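Papers > Cukar Project > Section 4

13 min read

4. Looking After the Cell

I'll be plain about it: most of our upkeep time went into cables. Before each block of 100 trials I jog the arm slowly through its reach and watch the wrist loop for snags. Then I bring the gripper down on a sheet of cardboard and check the height by eye.
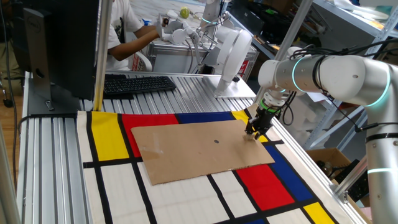 Figure 4. Gripper over the right end of the cardboard sheet.

We use the same sheet over and over — scuffs and all — and I only swap it when it won't lie flat. The cloth gets pulled straight at the same time, though I've stopped fussing over small creases. If the fingertips press too hard, I raise the stored height a little and try again. The log had 2622 entries by June, and a lot of them are just me doing that.
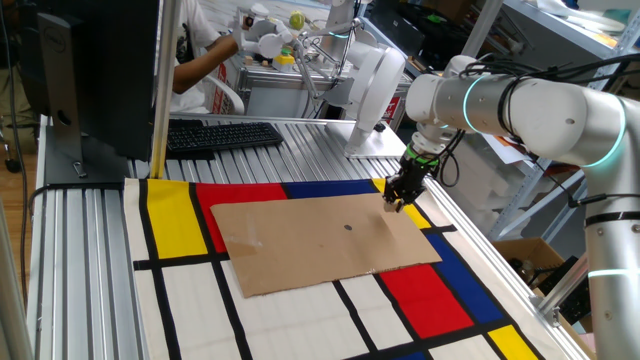 Trudden wrote back on our draft that they'd rather fix the height with a hard stop and leave the stored value alone. We may try it on the next cell. For now the check stays in the startup list, right after the cable look-over.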